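A bathroom in the middle of the floor

Reading time: 5 minutes

Solange Leblanc asked me to come in through the side door, where there is a place to leave an umbrella. I arrived too early and she was still moving a chair. She took it by the back, carried it a few steps, looked at it and carried it again. Then she came to shake my hand and said, "Sorry, it was in the way of the cart."

She is responsible for the furniture in the large hall of Plosent in Hostcombe. The hall has 1,497 square meters, counting the upper level, and it is arranged like parts of many homes and offices that have lost their walls. A vanity stands in the open. A desk follows the wall. You go from a bathroom to a dining table in a few steps, and you do not open any door.

I wanted to know how a person chooses the place of a thing when there are no walls to help.

"You begin with the heavy ones," she said. "The vanity was first. It has a stone top, and with this you don't change your mind every morning. We put it down in April, and everything else had to be polite to it."

Before Plosent she worked for nine years at Delaunay, a furniture store, where she prepared the rooms in the show windows. She says it was good training, but she had to forget half of it. In a window the towel is folded for the eye. In the hall people take the things in their hands, open the doors of the cabinets, pull out the chairs. A room which is only beautiful from one side is no use to her.

"At Delaunay I glued things," she said. "A cup, a book, even an apple. My first week here I asked Hideaki where is the glue, and he was looking at me like I am crazy."

Hideaki Hirano is her colleague. He keeps the list of what is in the hall and he also buys most of the small things: bottles, cups, boxes, cloths. I met him for a short time near the desk. He told me that furniture is easy to buy and small things are difficult. "A table, you compare, you order, finished. But a bottle for the bathroom, you must imagine who bought it," he said. "Was it a person who likes green? Did the person buy it on vacation?" He prefers to buy things one by one, from different stores, so that they do not match too well. For the shelving cart he paid 79 euros, and he is still a little proud of this price.

I asked Ms. Leblanc if the colors are planned. She laughed at me.

"The big pieces, yes. Dark brown for the vanity, light wood for the side table and the desk, and then you need something black so the light wood does not look like a kindergarten. The small things, no. In your bathroom at home, did you plan the colors? You have one bottle that you like and one that was a gift. I want that."

We walked slowly across the tiles. She stopped two times to correct something that I would not have noticed.
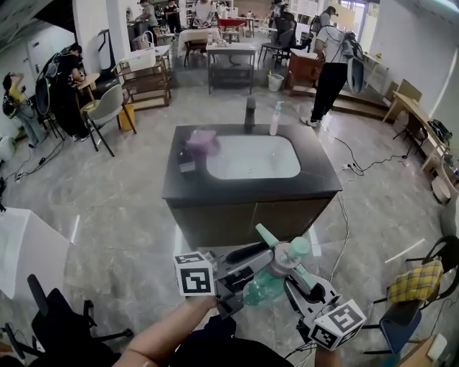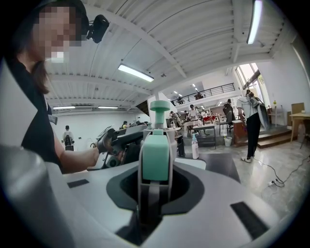
"When it is full of people I like it better," she said. "An empty hall has an echo, and you feel that you must speak with a low voice. With people it becomes normal. Somebody leans on the table, somebody puts a bag on the desk. Then I see if my distances were right."

Distances are her favorite subject. Between a table and the next piece she wants enough space for a person with full hands, and for another person who wants to pass behind and does not say excuse me. In the beginning she measured this with a tape. Today she uses her own body: she holds a laundry basket in front of her and turns around. If the basket touches something, the furniture has to move. The basket is old and she keeps it in her office for this work only.

The other person who walks with a basket is Osian Harries. He is much taller than her, and his arms are longer, so he finds other problems. It was Mr. Harries who said that the small round side table was standing too near to the wall. She did not agree for a week. Then she moved it when he was having lunch.

I said that it must be tiring to see her order disappear every day. She thought about it before she answered.

"No, it would be tiring if I expected it to stay. A soap that stays exactly in its place, it means the person has not washed the hands. In the evening we put things back, but not exactly. I tell everybody, please put it where you would put it. So each morning the counter by the basin is a little different. Sometimes the soap pump is on the right, sometimes it is behind the faucet, and one time I found it in the cabinet, with the doors closed, very tidy. That was Osian."

There are some things she would change. The light comes from long tubes on a white ceiling, and she finds it a hard light for wood. She would like more lamps on the floor, "for a place to stop your eyes." She is also not happy with the table that has a white tablecloth. The cloth must be washed often and she has to iron it herself. She has asked the company Josenska for a heavier fabric. The samples were lying in her office, 114 of them in a thick book with a metal ring, and she had put a paper clip on two. Both looked the same to me. She told me that they are very different and let me touch them again with closed eyes.

And the vanity? I asked if it will stay there in the middle, where every visitor has to walk around it.

"Clémence wants to put it near the wall," she said. Clémence Charpentier is the head of the house, and her desk is upstairs. "She says that a bathroom needs a wall behind. Maybe she is right. But if you stand it at the wall, you only come to it from the front. Now you can come from behind and see how a basin looks when it is not yours. I asked for time until the end of winter."

When I left, she was again holding the chair by its back. It went almost to the same place where I had first seen it.

Text: Boris Hubáček

Last updated: Dec 6, 2018

Contact | © Plosent, Hostcombe | Back to top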